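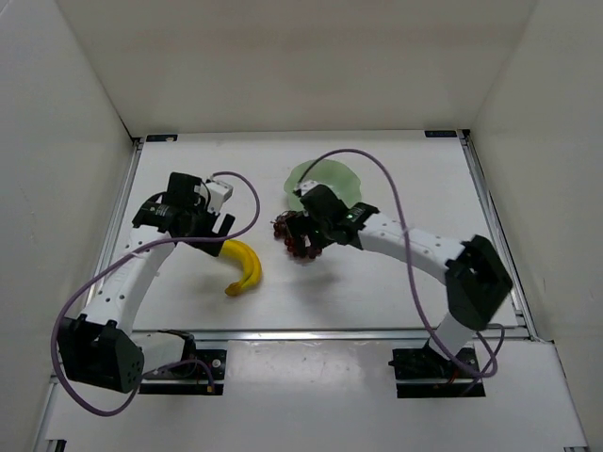

Two arms over the tabletop, white walls on three sides.

Aug 23, 2019

Pongsak Intarasuk lent me his Eren density gauge in April, and I have now run 52 slurry samples through it. The source is weak, so each count takes 600 seconds. 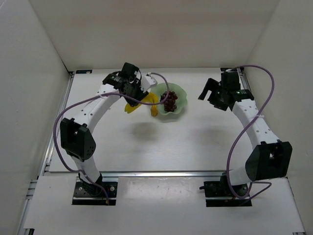

Drift over a 36-hour run was smaller than the counting error. Samples with a lot of magnetite still read high. I refitted those with a second term and will repeat them once the new detector crystal arrives.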